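4.2 그리퍼 비교 실험

본 절에서는 Wetlow 평행 그리퍼와 Dronby 각도형 그리퍼를 동일한 매니퓰레이터에 교대로 장착하여 변형체 파지 성능을 비교한다. 두 그리퍼의 제어에는 Juvstead 제어기를 공통으로 사용하였으며, 제어 주기는 1000 Hz, 최대 파지력은 15 N으로 제한하였다. 손가락 교체 후에는 매번 손목 카메라의 외부 파라미터를 다시 보정하였고, 보정 후 재투영 오차가 2픽셀을 넘는 경우 해당 세션의 데이터를 폐기하였다.

대상 물체는 종이 상자, 직물 주머니, 비닐봉투의 세 범주로 구성하였다. 각 물체에 대해 그리퍼별로 26회의 파지를 시도하였으며, 초기 자세는 작업면 위에서 무작위로 선정하였다. 파지 후 물체를 들어 올려 정해진 시간 동안 유지하면 성공으로 판정하였다. 판정 기준은 Duyên Bùi의 선행 실험 절차를 따르되, 들어 올리는 도중 발생한 부분 미끄러짐은 별도 항목으로 기록하였다.

종이 상자에서는 두 그리퍼 사이에 유의한 차이가 관찰되지 않았다. 직물 주머니의 경우 Wetlow가 접힌 부위를 안정적으로 물었으나, 접근 각도가 커질수록 손가락 끝이 작업면에 먼저 닿는 사례가 늘어났다. Dronby는 접촉 시점의 편차가 작은 대신 닫힘 동작 후반부에서 파지력 추종 오차가 증가하였다. 이 오차는 Hoàng 보상기를 적용한 조건에서 감소하였으나 완전히 제거되지는 않았다.
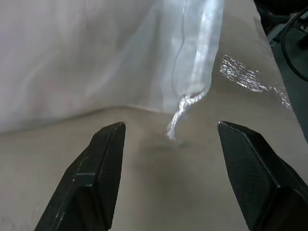 그림 7. 손목 카메라 영상: 비닐봉투와 꼬인 끈에 대한 그리퍼 손가락의 배치

비닐봉투 범주에서는 파지점 추정이 전체 성능을 좌우하였다. 깊이 영상만을 입력으로 사용한 추정기는 반투명한 면에서 결측값이 많아 후보점이 봉투 외곽으로 치우치는 경향을 보였다. 이에 따라 컬러 영상에서 끈 영역을 분할하여 후보점을 제한하는 방식을 병행하였다. 그림 7과 같이 끈이 작업면 바로 위로 늘어져 있고 두 손가락이 넓게 벌어진 배치에서는 끈의 하단부를 목표점으로 둘 수 있다. 다만 그 오른쪽의 구겨진 투명 비닐처럼 반사가 강한 영역은 분할 오류의 원인이 될 수 있으므로, 밝기가 포화된 화소는 후보에서 제외하였다. 이 처리는 두 그리퍼에 동일하게 적용하였다.

손가락 안쪽 면의 마모가 결과에 미치는 영향은 본 실험에서 분리하여 평가하지 않았다. 마찰 계수의 변화를 포함한 분석은 4.3절의 반복 파지 시험에서 다룬다.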